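# Faux-brick panels as walls round a workbench: joints, corners and keeping small parts in order

**Posted by Iulian Nedelcu**, October

I have a bench in a unit that was previously a store room. The tabletop is solid wood, reddish brown, oiled and in good condition. I want to put three walls round it, a back and two sides, and leave the front open. The purpose is to stop small parts going over the back and to give a plain, pale background, as I work under a side light and the current painted block wall is patchy.

I have been offered a quantity of pale grey faux-brick panels with a recessed mortar line. They are 3 mm thick and 1000 mm long. Cut height would be 300 mm on the first course, with further courses above it if the result is acceptable. The supplier (Dorus) does not sell a corner trim for them.

What I would like to know is the following.

How are the corners normally closed when the side walls are not square to the back? I intend to splay mine outwards, so that the opening at the front is wider than the rear.

Does the recessed mortar line cause trouble at the bottom edge, where the panel meets the table? I expect dust and filings to collect there.

Is there a sensible way of laying out a toolbox, a parts tray and loose stock on the table so that the middle stays free? At present everything migrates to the centre and I spend time moving it back.

I have read the earlier thread on splashbacks but it deals with kitchens and tiles, and the fixing advice (adhesive straight on to plaster) does not apply.

---

**Tevell**

I built more or less this arrangement, so I will take your points in order.

Corners. Use a vertical aluminium post at each rear corner and let the panels stop against it. Do not try to mitre the panels. The mortar lines will not meet cleanly across a splayed joint unless you are very lucky with the cut, and any mismatch shows along the full height. With a post between them the eye does not compare the two sides. Slotted extrusion is the usual choice. For a splayed wall you need either a hinged bracket or a packing strip cut to the angle, fixed behind the panel where it does not show. I used packing strips. They took an evening and have not moved.

Set the posts first, plumb them, then cut the panels to fit the gap as measured at the top and at the bottom. The two measurements will differ. Cut to the smaller one and take up the rest in the slot of the post.

Backing. A 3 mm panel will bow if it is held only at the ends. Fix it to a sheet of board and treat the board as the wall. Contact adhesive in vertical stripes is adequate. Leave it under weight overnight before you stand it up. If you buy the adhesive in the large tin, decant it, as the lid does not reseal well after the second or third opening.
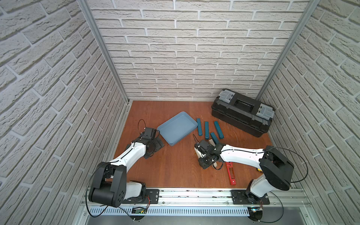
Bottom edge. Start the lowest course on a full brick face and trim off any mortar line that would land at table level. A recess at the bottom acts as a gutter and you will be cleaning it with a cocktail stick. If the panel pattern does not allow this, run a thin bead of clear sealant along the joint and tool it to a slight slope. Keep the sealant off the oiled wood. Mask the table, and wipe the masked edge with white spirit beforehand, or the tape will lift.

Allow a small gap between wall and tabletop if the top is solid wood. It will move across the grain over the year. Mine closed up noticeably in its first summer and I had to loosen the back wall and reset it. The sealant will tolerate some of this, a rigid filler will not.

Layout. What has worked for me is to assign positions by how often the thing is lifted:

- The toolbox goes at the back, to one side, with the long side more or less parallel to the wall. A box with a latch at each end of the lid and a handle in the centre needs clear space above it for the lid to swing. Check this before you fix anything to the wall over it.
- The tray goes on the opposite side. A shallow one with a raised rim is better than a deep one – you can see the contents and slide a part up the side with one finger. Pick a colour that differs from the table. Light blue on reddish-brown wood is easy to see in poor light.
- Bars and blocks that are in use stay between the two. When you stop for the day they go in the tray. I do not have a better rule than that.
- Measuring tools stay at the right, near the front, if you are right-handed. A red rule is easier to find on bare metal or pale board than on a reddish top. On a reddish top I would put it on a light block.

Front edge. If you fit a rail along the front, run a perforated channel under it for the cables. Tie them at every second slot. Tying at every slot makes any later change tedious.

---

**Bunico**

Just paint the wall. Two coats of masonry paint in a pale grey and a strip of timber along the back of the bench to stop things rolling off. Less than a day and no panels to buy. Faux brick collects dust whatever you do with it. I had it in a hallway and removed it.

---

**Marras**

Painting is a fair suggestion if the wall behind the bench is the only concern, but the question asked for side walls as well, and a timber strip does not provide a background at the sides.

Some additions to what Tevell wrote, with which I mostly agree.

On the panel itself, find out what it is made of before you choose an adhesive. Some of these sheets are PVC and some are a foamed material, and solvent-based contact adhesive will attack the foamed type. Test on an offcut and leave it until the next day. If the face has gone soft or the mortar line has lost its edge, use a water-based grab adhesive instead. It takes longer to set and the sheet needs propping.

On splay, there is a practical limit. With the side walls opened out too far the corner posts no longer do anything for stiffness and the sides flap when you lean on them. I keep mine modest and fix the foot of each side wall to the table with 2 small angle brackets, on the outside where they are out of the way. Screw into the underside of the tabletop if you can reach, and use a slotted hole in the bracket so that the wood can move.

On light, pale grey with a recessed line will throw small shadows under a low side light. If you need an even background, raise the lamp until the shadows in the mortar lines shorten, or light from both sides. A matt panel is preferable to a satin one. Satin will give you a bright streak down the middle of whichever side wall faces the lamp.

On layout, I would not mark positions on an oiled top with tape. It leaves a pale patch when removed. If you want fixed positions, cut a piece of thin cork to the footprint of the toolbox and leave it loose under the box. It also stops the box sliding when you open a stiff latch with one hand.

Cleaning: a soft paintbrush, worked downwards, then a vacuum with a narrow nozzle along the table joint. Water is not needed and does the wood no good.

---

**Iulian Nedelcu**

Thank you. I tested an offcut as Marras described. The face softened with the solvent adhesive, so it is the foamed type and I have ordered the water-based one.

I will use posts at the rear corners and packing strips behind the side panels. The pattern does allow the first course to start on a full face if I trim the bottom edge, which costs me one strip of waste per sheet.

One thing that may be of use to others: the sheets are not consistent in length. Measure each one before marking out. The cut ends are also slightly out of square, and I am trimming both before fitting.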